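Ziltia Tabletop
A simulated workbench for collecting pick-and-place examples

Ziltia Tabletop came out of a simple wish: we wanted to gather demonstrations all day without picking bananas up off the floor. You drive a simulated arm from your own desk, and every run you keep becomes one more example for your model to learn from.

The standard bench comes with mugs, two crates, a bowl, a plate, a puzzle cube and a few groceries. Lenni Aaltonen modelled the objects and is still fussing over the mug handles (we love him for it). 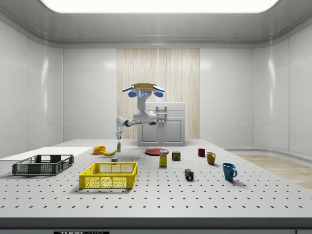
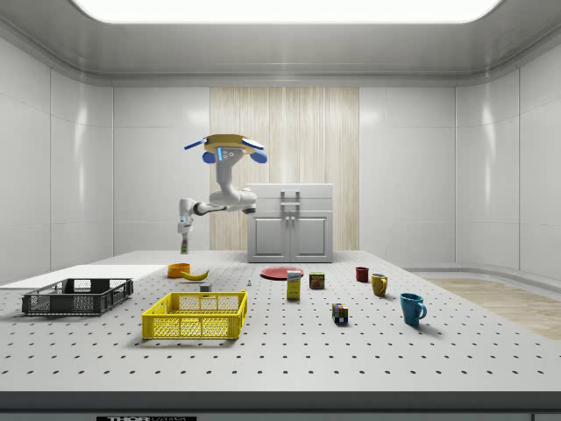 Each run is saved with joint positions, gripper state and the task written out in plain words. There are 37 tasks in the current set, and you can write your own in a short text file. Fluffed a grasp? Keep it and tag it as a miss — Parvathi Kurup's team at Marneck asked for that, and now we use it constantly ourselves.

New in this release:
Replay any run from 4 camera views
Shuffle object positions between runs
Pause in the middle of a run and carry on later

Five people can record at once on one licence. A second bench, with drawers, is planned for August, and Hauke Stüber is happy to hear which objects you'd like on it.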